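Play kitchen people wanted: part-time helper for our toy library, plus a call for families

Posted 2020-03-05 by Kiveo Toy Library, Paltia Street 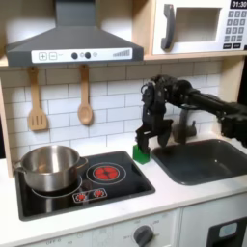
Could you please say up front how many hours it is, asked a reader under last year's ad, and whether you have to be good with tools, because my sister applied and only found out at the interview that she'd be holding a screwdriver most of the morning.

Fair enough! So, hours first. It's 13 hours a week, split over three mornings, and yes, there is a screwdriver. You don't need to be good with it when you start. I wasn't. I put my first set of cabinet doors on upside down and they went out on loan like that for a month before a four-year-old pointed it out to me.

I run the play kitchen side of Kiveo, and it has gotten bigger than I can handle by myself. We started with two kitchens and a box of felt vegetables. We now have 39 kitchens that go out to families, daycares and waiting rooms, and every one of them comes back with something missing, something sticky, and something in the oven that doesn't belong to us. (Last week: a sock, half a puzzle and a very nice teaspoon. If it's your teaspoon, call me.)

There are two things I'm looking for, so skip down if you're here for the second one.

1. The helper job

You'd be checking kitchens in and getting them ready to go out again. We take everything off the countertop, open every door and wipe it all down, and then we go over the parts that take a beating: hinges, knobs, the hooks where the spoon and spatula hang, the shelf under the microwave. White countertops show every crayon mark, and you will get to know our cleaning paste very well. The tile backsplashes look great and they're a pain, I won't lie. Kids love to put stickers on them, one sticker per tile if they have the patience, and those come off with warm water and a thumbnail.

Then there are the pots and utensils. Each kitchen goes out with its own set and a packing list in a plastic sleeve, and the list has to match what's in the bag. I'm picky about this. A family that borrows a kitchen with a cooktop and no pot has basically borrowed a shelf. We prefer metal pots and wooden spoons over plastic ones and we've bought a lot of them over the years, so there's a spares cupboard that you would be in charge of (it's a mess right now, sorry in advance).

A couple of the kitchens are the Zoltska kind with the tall range hood, and those have to come apart in a certain order to fit in a car. I'll show you. It takes a few tries and some muttering.

What I'd like from you: you can lift one end of a kitchen with me on the other end. You can read a packing list and notice when it's wrong. You don't mind small parts, or being on the floor a lot, or listening to my radio station. Being nice on the phone helps too, because somebody has to call and ask about the missing lids, and I get embarrassed and just buy new ones.

You don't need a degree or any work history with children. Most mornings you won't see any kids at all, except on pickup mornings, when you'll see plenty. If you're going back to work after a long break, please apply, I mean that. Same if you're retired or in school. The mornings are fixed but I can swap one now and then if you give me notice.

Pay is by the hour and the rate is on the sheet at the front desk, or I'll send it to you if you write. Mileage is paid when you help with a delivery. There's coffee, the parking is free, and you can borrow anything in the building for as long as you work here, including the train tables, which have a waiting list for everybody else.

2. Families who will play and tell us about it

We're picking the next batch of kitchens to buy and I would love to get it right this time. The last time I chose from a catalog, I ended up with a sink so shallow that a toy cup couldn't stand up in it. So I want 6 families to take a kitchen home for a few weeks in June and tell me what happens with it.

I don't need a report. I'd like a few lines in a notebook (we give you the notebook) whenever something strikes you. Does anybody use the microwave, or does it turn into a garage? Do they turn the knobs or just the one knob, over and over? Which burner does the pot live on? How long before the wooden spoon becomes a drumstick? Things like that. If your child ignores the whole kitchen and plays with the box, write that down too, it's good to know.

It works best with kids between two and six, but older brothers and sisters are welcome to boss everybody around, they usually do. You need a bit of wall to put it against, and the floor should be level or the doors swing open. We bring it, we set it up and we come get it afterward. You pay nothing and you don't get charged for normal wear. At the end you get a $70 credit with us, good for loans or for anything in our used toy sale.

We have room for apartments on this one! Last time everybody who signed up had a big playroom, and most of the people who borrow from us don't. If your only spot is a hallway or the end of the actual kitchen, I especially want to hear from you.

How to get in touch

For the job, send me a short note about yourself and which mornings are hard for you. A resume is fine but I'd sooner read the note. For the family call, tell me the ages of your kids and measure the wall, please, with a tape and not with your arms.

Drop it in the box at the front desk or mail it to Kiveo Toy Library, Hsieh Building, Paltia Street. The entrance is on the parking lot side, next to the bike rack, and the bell is slow, so give it a second press and wait. I write back to everyone, though it might take me a week if a daycare has just returned a truckload.

If you have old play food in good shape, bring that along too. We're very low on eggs.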